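Le pot commun, ou comment nous avons failli nous fâcher pour de la confiture

On ne dira jamais assez de mal du petit déjeuner partagé. L'idée est venue en mars, un matin où le distributeur Plattner du rez-de-chaussée avait avalé une pièce de trop. Pourquoi ne pas manger ensemble, une fois par mois, à la table du deuxième ? Tout le monde a trouvé cela charmant. C'était avant la question du beurre.

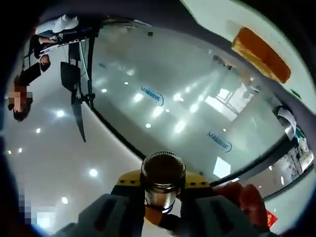
Le beurre, donc. Doux ou demi-sel, la maison Gronthorpe s'est découvert une ligne de fracture que trois plans stratégiques n'avaient pas révélée. Le service des expéditions a menacé de déjeuner à part. On a fini par acheter les deux, avec deux couteaux, et depuis quelqu'un trempe systématiquement le mauvais dans le mauvais. L'enquête n'avance pas.

Restait le pain. Celui de la boulangerie de la place arrive à 8 heures, il est excellent et, à 8 h 20, il n'existe plus. Les gens du Clarkora, notre tableau des tours de rôle, ont prévu une case « pain » et une case « remords ». La seconde est pleine jusqu'en novembre.

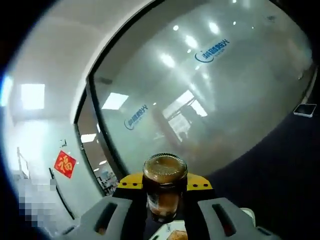

Qui paie, au juste ? Chacun met 2 euros dans la boîte en fer posée près de l'évier, et celui qui est de tour fait les courses avec ce qu'il y trouve. Les boutons de culotte et les jetons de caddie sont admirés, puis rendus.

À la fin du mois de juin, la boîte avait recueilli 900 euros depuis l'ouverture des hostilités, confiture comprise. Nous avons appris à cette occasion que l'antenne de Domcombe fait la même chose que nous, en mieux, avec des œufs. Ils nous ont envoyé leur recette de brioche — quatre pages, un schéma, une mise en garde sur la levure. Nous avons répondu par un merci très digne.

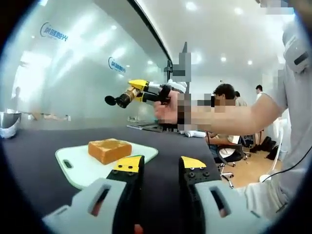 Une lectrice du premier étage nous écrit qu'elle veut bien tout entendre sur la brioche de Domcombe, mais qu'il faudrait d'abord régler le sort du grille-pain, lequel ne connaît que deux réglages, tiède et deuil national. Elle propose de le remplacer. Elle ne propose pas de payer.

Nous transmettons. En attendant, le thé a été retiré du budget général après la découverte de onze variétés de verveine, dont une périmée depuis l'ancien logo. Les amateurs apportent désormais la leur et l'étiquettent. Même chose pour le miel, qui colle aux dossiers — la comptabilité sait de quoi nous parlons. 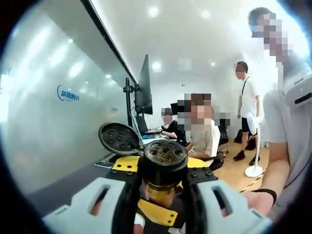

Et le café, alors, demande un habitué des expéditions, pourquoi faut-il que le premier arrivé le fasse toujours pour douze et le boive toujours pour six ? Il suggère d'inscrire son nom sur la cafetière, à titre de dédommagement.

La case « café » sera ajoutée au tableau en septembre. Prochain petit déjeuner à la rentrée, 8 heures, deuxième étage. Apportez vos 2 euros et, si possible, votre propre couteau à beurre.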